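Bistden Center for Household Automation
3/26/19

1/ The Center is often asked whether machines are ready to do ordinary chores at home and on the shop floor. Our staff has prepared a short thread on the state of the work. The brief answer is that some chores are close, many are not, and the order of difficulty surprises most visitors.

2/ We separate chores into two groups. In the first, the objects are known ahead of time and the place is set up for the machine. Moving cartons from a belt to a pallet belongs here. In the second, the objects are whatever people have left out. Clearing a table after a snack belongs here.

3/ The first group is largely an engineering and cost question. Carnport, a parts distributor that shares test results with us, has run a single arm on bin transfer since November. The arm stops and calls for help when a bag is folded over a bin edge. A worker corrects it in a few seconds and the shift continues.

4/ The second group is where our own effort goes. Our table-clearing study covers 149 household items, chosen by Noemi Escobedo and her team from what people keep in small apartments. Cups with foil lids, snack wrappers, cans, bottles and paper bags are all on the list.

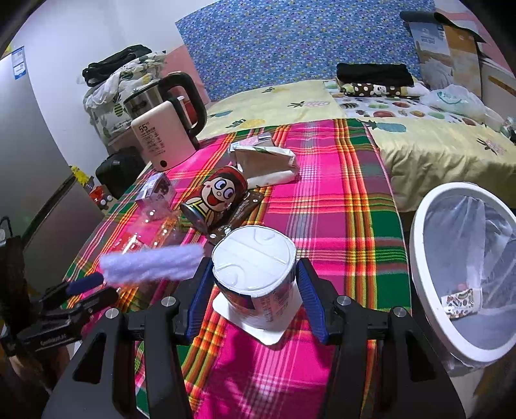 5/ A sealed cup is a fair test of grip. Squeeze too lightly and it slips. Squeeze too hard and the wall gives way or the lid lifts. Soft, ribbed fingers help, and the force still has to be right for a full cup and for one that is nearly empty. Most people make that adjustment without thinking.

6/ Clear plastic is a separate problem. A transparent bottle on a patterned cloth takes on the color of the cloth, and a vision system may report nothing there at all. Gerardo Mancuso has proposed that we score every item twice, once on a plain surface and once on a busy one. We have adopted the proposal.

7/ Then there is the matter of judgment. An open can on its side may be trash, or someone may want to keep it. A crumpled wrapper is usually trash. A folded paper bag could go either way. Our current rule is that the machine asks when it is unsure. Household testers accept this for the first few questions and then lose patience.

8/ Results to date. In the last round of trials our Davport arm attempted 2000 pickups. Rigid items standing upright gave it little trouble. Of the 149 items, 37 remain below the level we would accept in a home, and most of those are thin, crumpled or see-through. Wrappers are the worst of them.

9/ Speed should be stated plainly. The arm needs 5 minutes to clear a small table that an adult clears in well under one. For a person with limited use of the hands, that may still be a good trade. For a restaurant or a break room, it is not one we would recommend at present.

10/ Several followers have asked about dusting. A duster is easy to hold and hard to use well. The handle must be tilted, the head must touch the surface, and nothing nearby may be knocked over. We have no dusting result that we are prepared to publish.

11/ Kettles and other appliances that heat water are outside the present study. Trinity Alcantara is writing the safety rules that would have to be in place first, including who may be in the room and how the machine is stopped. Comments on the draft may be sent to the Center by mail.

12/ On the shop floor, Tobias Kincaid continues to visit sites that use the Steyn sorting cell. His notes agree with ours in one respect. The chores that workers most want taken over are the cleanup tasks at the end of a shift, and those are the ones the machines handle least well.

13/ We are sometimes told that better motors will settle the question. Our view is that the motors are good enough for light household work now. What is lacking is a dependable way to recognize soft and clear objects, and a touch sensor that survives a year of daily use at a price a family could pay.

14/ The next trials will repeat the full item list with the same arm and a revised set of fingers. Clyde Fitzsimmons will supervise, and scores for each item will be posted on this account when the round is complete. Questions about the scoring method may be left as replies to this post.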